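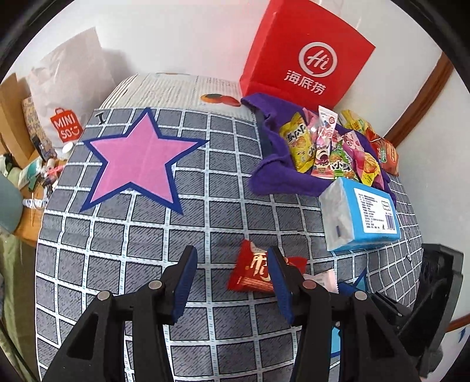
Last updated: January

Reading time: 7 min

Handout 7. Learning to pick from hand-held gripper demonstrations
Instructor: Ladan Bagheri

These notes cover the Jilirska method, which trains a picking policy from demonstrations recorded with a gripper held in the hand. Read them before the lab. The derivation of the diffusion loss was given in Handout 6 and is not repeated.

1. Setup

The demonstrator holds a two-finger parallel gripper with a camera fixed to it. No robot is present during recording. Each demonstration yields a video stream, a gripper pose estimated from that video, and a finger opening width. The policy takes a short history of images and widths and outputs a sequence of future poses and widths.

Poses are stored relative to the current gripper pose. A policy trained on absolute poses has to know where the room's origin is, and a bedroom has no agreed origin. Relative poses remove the problem at the cost of some drift over long motions.

2. Why snack wrappers on a bed

The Brito task set uses thin packaging on soft surfaces. In the view at the top of the page, a red wrapper lies between the two fingers and a pale pink one is partly tucked beneath the right finger. Three properties make this harder than picking blocks from a table.

(a) Contact height. A mattress yields when pressed, so the height at which the fingers meet the surface depends on how hard they push. A planner that assumes a rigid plane will stop too high or push too deep.

(b) Occlusion. The right finger covers the right end of the red wrapper. The policy must infer the hidden extent from earlier images, which is the main argument for giving it a history instead of a single image.

(c) Background. The sheet has a grid of white lines and a large pink star with a navy border. A segmenter that relies on color or strong edges tends to return the star as a candidate object. The pile of bright packets on the purple towel adds real objects that are not the current target.

The same grid is useful to the pose estimator. White lines on dark squares give many corners to track, although a repeating pattern can cause a match to slip by one cell. Fixed structure farther away, such as the door frame, helps settle the ambiguity.

3. Data and training

The Rimov split contains 200 demonstrations recorded in 20 rooms. Split by room, never by demonstration. If clips from one room appear in both training and test sets, the score measures memory of the bedding.

Before training, discard any clip in which pose tracking is lost. Then align the image and width streams - a constant offset between them is the most common error in student submissions, and it shows up as fingers closing early. Use the calibration clip to measure the offset.

4. Result

On held-out clips, the reference model predicts the closing moment within tolerance in 97 percent of cases. This is an offline figure. It says nothing about whether a robot arm running the policy would lift the wrapper, and it should not be quoted as a success rate in your report.

The remaining errors are mostly two wrappers lying in contact. The demonstration labels do not say which one was intended, so part of this error cannot be removed by a larger model.

5. For the lab

Train the baseline with absolute poses, then with relative poses, and plot both against history length. Keep the room split fixed. Report the finger width error separately from the pose error. Humard accounts are needed for the training queue - request one before the session.

We use cookies to remember your display settings. Accept | Manage preferences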